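Grasp State Estimation for Soft Goods
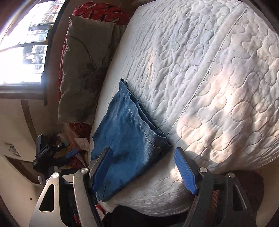 Folded denim on a quilted mattress, with two grippers nearby.

Grasp state estimation is the bit of robot software that works out what a gripper is holding, how well it's holding it, and whether it's about to let go. For rigid parts it's a fairly settled topic. For cloth it's a mess, and I've spent enough of my working life in that mess that I volunteered to write this entry for the Nundton wiki (sorry in advance for the brackets).

Background

With a mug or a bolt, the software can keep one pose, six numbers, and update it as the arm moves. A pair of jeans has no single pose. Fold it once and you've got layers, hidden edges and a waistband that may or may not be where you left it! So most of us gave up on full shape models early and track a handful of features instead: an edge, a corner, a thick seam. Denim is kind to beginners here. The stitching shows up well, and the doubled layers are stiff enough to hold a fold for a while. Bedding is where my estimators go to die, especially anything white and quilted, where every stitched loop looks like an edge to the detector.

How it usually works

The estimator sits between perception and the controller. Perception hands over a segmentation mask and a set of candidate edges, the estimator blends those with the jaw opening and motor current, and the controller gets back a state and a confidence. In Hodex, the library I use most, there are 8 states, running from "clear" through "one layer pinched" to "slipping". Frøydis Vik wrote the original state table and I still think it's the nicest part of the codebase. The fusion step is a plain particle filter with 140 particles per finger. You can run more, but on our machines the loop starts to lag and the controller gets twitchy.

Layer counting

Everybody's least favourite problem. Did the fingers take the top layer or both? Motor current helps a little with thick fabric and hardly at all with a bedsheet. Rogelio Gatchalian's approach, which he called Espiritu, was to lift the cloth a tiny bit, look at how the edge opens, and then decide. It costs an extra 2 seconds a grasp and I reckon it's worth every one of them.

Lighting

Direct sun is a real pain. A bright patch on pale fabric has a hard enough boundary that older detectors happily report it as a hem, and I once lost most of an afternoon in December chasing a "corner" that kept sliding across the bed as the day went on. Newer versions compare colour and texture on both sides of an edge before accepting it. Overexposed windows are a separate headache: auto exposure drags the whole picture about, and dark cloth loses its stitching first. I lock exposure at the start of each run now.

Tuning notes

Start with the slip threshold and leave everything else at default. Suha Yammine keeps a set of 11 test garments at Brandach for regression runs, and her rule is that no threshold changes get merged until the whole set has been through. It's slow, but I've stopped arguing.

See also

Edge detection on textiles
Fold planning
Particle filters
Two-gripper coordination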